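The Slow Return of the Kitchen Table Game Night

I grew up in a house where the table got cleared twice on Mondays. Once after supper, when the plates went to the sink, and again when my grandmother decided the cards were coming out and everybody's homework could go live on the stairs. I hated it until I was twelve. Then I won a hand, and I was lost forever.

So when Marleny Salazar, who lives across the landing from me, asked in October if I wanted to make up a fourth, I said yes before she'd told me what we were playing. (It was dominoes. Then it was rummy. Then it was a thing her cousin taught her that has no name and, as far as I can tell, no ending.) I brought olives. I've been bringing olives ever since, and I'm not sure anybody there likes them.

I started asking around after that, and wow, people are at this everywhere! My dentist's receptionist has a cribbage night. The man who fixes my bike plays a farming game with his brothers that takes 5 hours and requires a special lamp. In Brastham, a half-hour north of me, there's a shop called Harkmont that used to sell picture frames and now sells mostly board games, with the frames squeezed into the back like embarrassed relatives.

Bożena Lis runs the place, and she let me hang around on a slow afternoon and pester her. "They come in wanting the huge box," she told me. "The huge box goes on a shelf. Then they come back and ask me what else they can play with what they've got in the drawer." She keeps a notebook of house rules that customers have given her over the years, and it's up to 227 of them. I read maybe thirty standing up at the counter and wanted to go home and try every one.

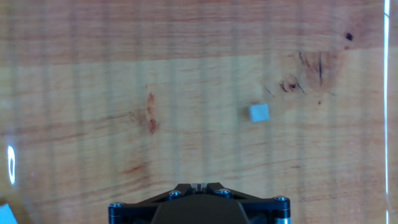 My favorite games, it has to be said, are the ones that need almost nothing. Give me a pencil and the back of an envelope and I'm good for the evening. One of the best nights we've had at Marleny's was built on a single small cube, pale gray, sitting on a bare wood table, and a rule that Fredy Quispe made up on the spot about who was allowed to touch it and when. You had to bluff about your reasons. Fredy is a tax preparer and bluffs like a man reading a parking sign, so he lost 3 rounds running to his own invention and demanded we write it down as a draw.

You do need the right people, or at least the right mix of them. Yolanda Mosquera, who used to host a big monthly thing at her sister's place in Ospina, thinks the number is four and gets quite heated about it. With six you get two conversations and a person who keeps asking whose turn it is. With two you get a marriage. I've tried it with five and it was fine, but I haven't told her.

And then there's the snack question, which I have strong feelings about. Nothing with orange dust. Nothing that drips. Nidia Mamani once served soup during a card game, real soup with noodles, and there is a jack of clubs in that deck that will never lie flat again. We still use it. Everybody knows exactly who's holding it, and it has changed the way all of us play.

What gets me is how little talking about work goes on. I see these people for 3 hours a week and I couldn't tell you Marleny's job title. I can tell you that she hums when she's got a good hand, and that she's figured out I know, and that she's started humming when she hasn't.

Bożena wants me to bring Fredy's cube game up to the shop so she can put it in the notebook. He's asked for his name at the top of the page. We're going next week, if he can settle on what the rules are by then.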